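Je ne veux plus être jointe le dimanche

J'ai coupé les notifications de mon téléphone en novembre, toutes, même celles de la famille, et je m'attendais à un drame. Ma sœur a boudé deux jours. Ensuite elle m'a appelée, et on a parlé une heure de son déménagement et du prix des cartons (scandaleux, d'ailleurs !).

Avant ça, j'avais 116 messages en attente un lundi matin, dont un bon tiers dans un groupe monté pour organiser un anniversaire déjà fêté. Je répondais à tout, avec des pouces levés, des cœurs, des « trop bien » – et je ne me souvenais de rien le soir même.
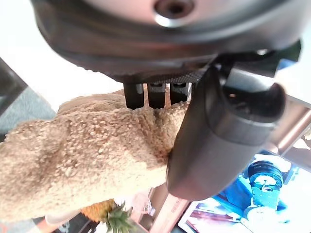 Mon amie Nuria Campos trouve que j'exagère. Pour elle, un petit message vaut mieux qu'un long silence, et je vois bien ce qu'elle veut dire : on s'est perdues de vue plusieurs années, elle et moi, faute de petits messages justement. Mais je maintiens qu'on a pris l'habitude d'exiger une réponse dans l'heure pour des choses qui pourraient attendre mardi.

Alors voilà mon régime : je lis tout une fois par jour, après le dîner, et le dimanche je ne lis rien. Si c'est urgent, ma mère a le numéro du fixe, et elle s'en sert beaucoup trop.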